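Wevo Newsletter
June 6, 2025
From the robot room: keeping the wiping cell in good condition

Many readers wrote to us after the December issue and asked how we look after the small arm that does the tray wiping task. The questions were mostly practical: what do you clean, how often, and what breaks first. I am the person who does this work on most days, so the editors asked me to write it down. Please excuse me if some parts are too detailed. I could not decide which ones to leave out.

First a few words about the cell, for those who joined the list recently. We call it Lucero. It is an arm at a wooden table, with a finger gripper and a small camera at the wrist. The task is to pick up a sponge cloth, wipe a dirty tray with it and put the cloth back. For a person this takes less than a minute. For the arm it is a difficult task, mostly on account of the water. Our colleagues at the Drarkia site have the same arm for sorting dry parts, and they open their gripper for service only when something is wrong. We can not do this. Soap water finds every gap.

The daily work

In the morning, before power is switched on, I look at the gripper fingers from both sides. I pass a dry cotton cloth over them and then a second one, a little damp, if there is dried soap. Dried soap is our most common problem. It leaves a thin white film which is hard to see under the room lights, but the fingers lose their hold on the cloth and the arm begins to drop it halfway to the tray. The first time this happened we spent two days looking for an error in the software.

Then I check the cable. The wrist cable makes a loop, and the loop must be free when the arm turns to its far left position. I move the arm by hand to this position, look at the loop, and move it back. If the cable touches the table it will sooner or later go through a puddle, and it will also pull on the connector. We replaced one connector already in spring. It was not expensive, but we waited 20 days for it.

The camera window gets one wipe with lens paper. Never use the sponge cloth for this, also not a clean one. I say it here in writing for the second time.

After that I prepare the trays. The small tray gets a fresh white cloth as a lining, and the folded sponge cloth goes on top. The large tray gets the dirty water. We mix it ourselves from water, dish soap and a spoon of cold coffee, and we keep the layer shallow. In the beginning we filled it higher and the arm pushed waves over the rim. Place the two trays next to each other and leave enough room between the rims and the path of the fingers.

The weekly work

On the last working day of the week we take the fingers off. There are two screws for each finger. Put them in a dish, they are very small and the floor is gray. Under each finger there is a thin rubber seal that we made from sheet material. Rinse the seal in clear water, let it dry on paper and look for cracks near the screw holes. We have changed the seals three times since the cell began to run, always for the same kind of crack.

While the fingers are off, I open and close the gripper without load and listen. It should make an even sound. A short scratching near the closed position means that there is residue on the slide. In this case I use a soft brush and one drop of the grease which came with the arm. One drop is enough. A colleague once used much more, and the grease collected fibers from the cloths until the slide looked like felt.

When the fingers are back on, the arm must learn its zero position again. We close the gripper on a metal gauge block, save the value and compare it with the old one. Up to now the difference was always small. If it becomes large, I would first suspect a screw that is not fully tight, and take everything apart once more before changing any number in the settings.

The table

I did not expect to write about the table, but it gives us almost as much work as the arm. Liquid gets under the trays and then they slide when the arm presses on them. We dry the wood between runs, also under the trays, and the log has a column for this now. The finish also reflects the ceiling light, and the camera sometimes takes a bright streak for a wet area. We tried a mat for a while. It solved the reflections but it held the water, and after a week it smelled bad, so we returned to the bare wood.

What the log says

Lucero has completed 1290 wiping runs up to this issue. In 69 of them the run was stopped by hand. The largest group of stops was a dropped cloth, and after it comes a tray that moved. Real damage to the arm is a small group, and I hope it stays so. At 2000 runs we will exchange the wrist bearing, also if it still feels good, and I will report how the old one looks inside.

The maintenance sheet is in the shared Hadow folder, under the name of the cell. It fits on one page and you may change it for your own machine. If you have experience with a better material for the seals, please write to the newsletter address. We are especially interested in something that tolerates soap and can be cut with ordinary scissors.

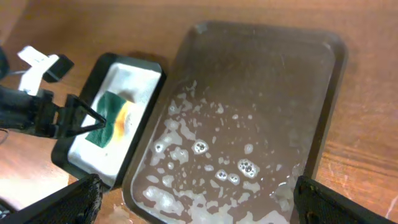
Lucero at the trays, with the sponge cloth on its white lining and foam on the brown water.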